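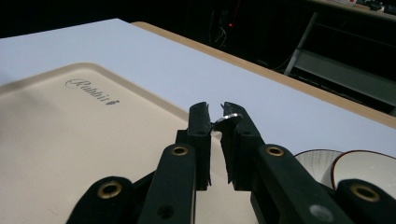
Week 6: Small parts and how they are stocked
Inventory Basics, Unit 3
Instructor: Fitriani Santoso

Reading for this week: Farquharson, chapter 4. Skip the section on tax.

1. What counts as a small part

In this course a small part is any item that costs less to replace than to look for. Washers, rings, clips, screws and short lengths of wire all fall in this group. They take up little shelf space but create a lot of the records. In the Lerner case, the stockroom held 546 part numbers and 517 of them were small parts. The other 29 made up most of the money.

2. Bin systems

Two-bin method. Each part has a front bin and a back bin. Staff take from the front. When it runs out, the back bin moves forward and the card inside goes to purchasing. No daily count is needed.

Fixed reorder point. The system tracks stock and places an order when it drops to a set level. This works only if people record what they take. With small parts they often don't.

Periodic review. Someone checks the shelves on a schedule and tops up to a set level. Common where the supplier does the restocking.

3. Setting the bin size

The back bin has to last until the new order arrives. Use:

bin quantity = daily use x lead time in days + safety stock

Worked problem: Flondis uses 18 split rings a day. Lead time is 10 days. Safety stock is 18. The back bin needs 198. The supplier packs in bags of 200, so order one bag and leave it sealed – do not split bags to match the formula.

4. Counting by weight

Weigh a sample of known quantity, divide to get the weight per piece, then weigh the lot and subtract the container. A larger sample gives a better result. Ten pieces is too few for anything very light. Mixed sizes in one bin will throw the count off, and the scale will not tell you.

5. Labels

Part number first, then size, then the name. Herman Pasaribu's guest talk in October covered why the name goes last. See your notes from that session – it will come up again in Unit 4.

For next class

Do problems 3, 4 and 7. In problem 7, Eso changes its lead time partway through the month. Work it as two separate periods.

Homework is due by 5 p.m. in the department box.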